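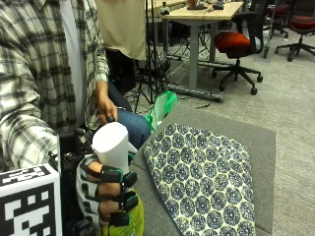 Ata da reunião de manutenção: posto de teleoperação 2, exoesqueleto de mão

Categoria: Oficina e Laboratório > Atas técnicas

3 comentários | 11 compartilhamentos

Projeto: Jarnmont
Período: agosto
Início: 14h10
Presentes: Ingrid Halvorsen (coordenação), Mortimer Lindqvist (mecânica), Mavis Alcantara (software e calibração), Wendell Nguyen-Tran (operação)
Ausente com justificativa: Dolores Brannigan
Redação da ata: Mavis Alcantara

1. Ata anterior
Aprovada com uma correção: o torque indicado para os parafusos do suporte referia-se ao posto 1. O valor do posto 2 consta da ficha de montagem.

2. Estado do exoesqueleto
Mortimer relatou folga no elo distal do indicador, percebida na flexão completa. Os fechos foram desmontados e limpos. O pino do elo apresentava desgaste e foi trocado por peça do estoque. As cintas pretas dos dedos permanecem em uso; a do polegar perdeu aderência e será substituída na próxima parada. As carcaças não apresentam trincas.
Wendell pediu que o aperto das cintas passe a ser registrado por operador. Hoje cada um ajusta por sensação, e a leitura do encoder em repouso varia entre turnos. Aceito.

3. Calibração
Procedimento em vigor, sem alteração de ordem:
a) mão aberta sobre superfície plana, leitura de zero;
b) punho fechado sem objeto, leitura de fim de curso;
c) preensão de cilindro de papel, para verificar a resposta em objeto deformável;
d) repetição do passo a).
A diferença entre a primeira e a última leitura de zero não pode passar de 2 graus por junta. Na última verificação, o dedo médio ficou fora do limite e a sequência foi refeita após reaperto do fecho. Mavis registrou que o cilindro de papel amassa e deve ser trocado a cada sequência. Ingrid solicitou que isso conste da folha do posto.

4. Marcadores fiduciais
O marcador impresso na caixa branca continua como referência do posto. Mavis observou perda de detecção quando a caixa fica encostada no limite do campo de visão da câmera. Ficou definido que a posição da caixa será conferida antes de cada sessão, com o marcador inteiro visível na tela de monitoramento. Limiar mínimo de quadros com detecção válida: 75%. Abaixo disso, a sessão é descartada.

5. Cabos e suporte
O suporte preto atrás da mão foi inspecionado. Um dos cabos trabalhava tensionado com o braço estendido; Mortimer refez o laço de alívio. Os fios que descem da mesa até o carpete ainda não têm canaleta. O orçamento da Lustier foi recebido e o da Goddale está pendente. Até a decisão, cadeiras com rodízio não devem cruzar a área entre a mesa e o tripé durante as sessões.

6. Peças de reposição
Estoque atual: 8 pinos de elo e 5 fechos. Cintas: nenhuma. Pedido a ser feito à Pruitt, código conforme lista de materiais revisão C. Wendell perguntou se a revisão C já inclui o fecho longo. Mortimer vai verificar.

7. Encaminhamentos
- Trocar a cinta do polegar e repetir a calibração completa. Mortimer.
- Criar campo de aperto das cintas na ficha do operador. Wendell.
- Atualizar a folha do posto (itens 3 e 4). Mavis.
- Cobrar o orçamento da Goddale. Ingrid.
- Enviar o pedido de cintas. Dolores, a ser informada por Ingrid.

Encerramento: 15h05. A próxima reunião será marcada após a chegada das cintas.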